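Section 6: Bringing the Practice Table into the Shift

Cultine Assisted Workstation – Set-up Guide for Kitchen and Packing Teams

If you have reached this section, your arm is bolted down, the emergency stop has been tested and the workstation has passed its first self-check. Now for the part we enjoy most: getting the people on the shift and the arm used to each other.

The steps below were worked out with the prep crew at the Istcombe kitchen, where meal trays are put together for schools and care homes. Istcombe sends out 1,360 trays on a full day, and before the arm went in, every one of them was loaded, checked and turned by hand. The crew there rewrote a good half of our first draft, and the guide is much better for it!

6.1 Before you start

You will need:

The workstation, powered on and in Standby
The Plumby practice set, or your own selection of play food and kitchen pieces
The laminated task cards from the document pouch
At least two members of the shift, one to teach and one to watch
A clear block of time, ideally away from the morning rush

Teaching is done with play pieces first. They are light, they don't spill, and a dropped tomato costs you nothing. Real trays come in at 6.5, once the crew is happy with how the arm moves.

CAUTION: Keep hands, sleeves and apron strings out of the reach zone whenever the ring light is on. The zone is shown on the map inside the front cover. If you need to reach in, press Pause and wait for the arm to stop completely.

6.2 Setting out the practice table

1. Wipe the tabletop and let it dry. Crumbs and grease change how pieces slide.

2. Set the larger items down first, spaced so the gripper has room to come in from the side as well as from above.

3. Add the small food pieces between them. Don't line them up. A real prep counter is never tidy at half past ten, and the arm learns more from a counter that looks like yours.

4. Leave at least one piece on a plate and one directly on the table. Picking from a rim and picking from a flat surface are different skills, and you want both.

5. Choose one long-handled utensil and rest it across a pan. Long handles are where new set-ups most often go wrong, so it pays to meet the problem early.

6. Press Home on the pendant. The arm will fold back and wait.

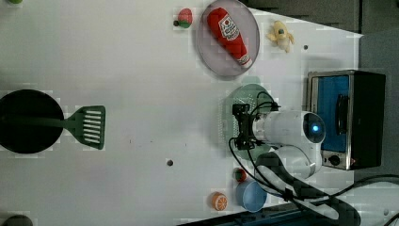
Take a minute at this point to let everyone on the shift have a look and move a few things around. The Istcombe crew made a habit of it, with each person shifting one item before the session began, and it did two useful jobs at once. The arm got a fresh layout every time, and people who had been keeping their distance ended up with their sleeves rolled up, arguing cheerfully over where the bowl should go.

NOTE: Pieces set right at the edge of the table may be skipped. The arm will ask for help through the pendant if it can't plan a safe path.

6.3 Teaching a task

1. Select Teach on the pendant and pick a task card. We suggest starting with "food piece to bowl."

2. Hold the guide handle and move the arm through the task at a comfortable pace. Smooth is better than fast.

3. Close the gripper with the thumb button when the piece is between the fingers. Stop squeezing when you feel the light click.

4. Carry the piece to its target and release it close to the surface. Dropping from a height teaches the arm to drop from a height!

5. Press Save if you liked the run, or Discard if you didn't. There is no limit on discards and no record is kept of who made them.

6. Hand over to the next person and repeat.

Different people solve the same task in different ways, and that is a good thing. One person comes in low, another comes in from the back, and the arm ends up with more than one way out of a tight spot. For a single task we recommend 228 saved runs, shared across everyone on the crew. It sounds like a lot, but the short tasks go by quickly, and most teams spread them over several shifts.

CAUTION: Only one person may hold the guide handle at a time. The second person stays at the pendant, within reach of the stop button.

6.4 Watching the arm work alone

1. Put all pieces back on the table in a new layout.

2. Select Run, then Slow. Do not use Normal speed for a first run.

3. Stand behind the floor line and watch the whole task.

4. If the arm hesitates for longer than you are comfortable with, press Pause and select Show Me. The arm will hold still and let you guide it through the part it found hard. That correction is saved along with the others.

5. After a full set of clean runs on Slow, move up to Normal.

The first solo run is a great moment. Let people cheer. Please also let them grumble, and write down what they grumble about. The most valuable change in the current software, the wider pause before the gripper opens, came from a packer at the Guerra plant who was sick of seeing bread rolls land upside down.

6.5 Moving to real trays

1. Swap the practice pieces for the real tray, one item at a time. Begin with something firm.

2. Enter the item's weight. The standard gripper is rated to 900 grams, including any container.

3. Run on Slow, with a person loading next to the arm as they normally would.

4. Add the next item only when the crew agrees the last one is reliable.

NOTE: Practice pieces must never go on the same counter as food being served. Store the set in its own lidded box, away from the line.

6.6 What changes for the crew

Please don't skip this part. It is the one supervisors ask us about after the fact, and it works much better when it is talked through beforehand.

The arm takes over the repeat lift: the same reach, the same turn of the wrist, hundreds of times before lunch. What stays with people is everything that needs a judgment. Is this portion right? Does this tray belong to someone with an allergy? Has the sauce split? At Istcombe the allergy check used to be squeezed in at the end of the line. It now has its own spot and its own person, who changes every hour.

Some things will feel odd for a while. The line has a steadier pace, and people who liked to work in bursts may find that annoying. Conversation changes too, as the arm stands where a coworker used to. Istcombe solved that by turning the station so the loaders face each other – a ten-minute job with a wrench, and well worth it.

We recommend that you:

Agree on the hourly rotation before the arm goes live, and post it by the station
Give every crew member pendant access, including part-timers
Let anyone press Pause for any reason, with no form to fill in
Count teaching sessions as paid work time
Hold a short review in the first month and bring the list of grumbles

CAUTION: Do not raise the line speed to match the arm's top rate. The pace is set by the people doing the checks. Speed changes are locked behind the supervisor menu and are described in Section 9.

6.7 Ending the session

1. Press Home and wait for the arm to fold.

2. Turn the key to Standby and check that the ring light has gone out.

3. Wash the gripper fingers with warm water and mild soap. Do not put them in the dishwasher.

4. Return the practice pieces to their box and check them against the packing list in the lid. Replacement pieces can be ordered one by one.

5. Write the task name and the number of saved runs on the session sheet, and leave the sheet at the station for the next shift.

For gripper faults and pendant messages, go to Section 7.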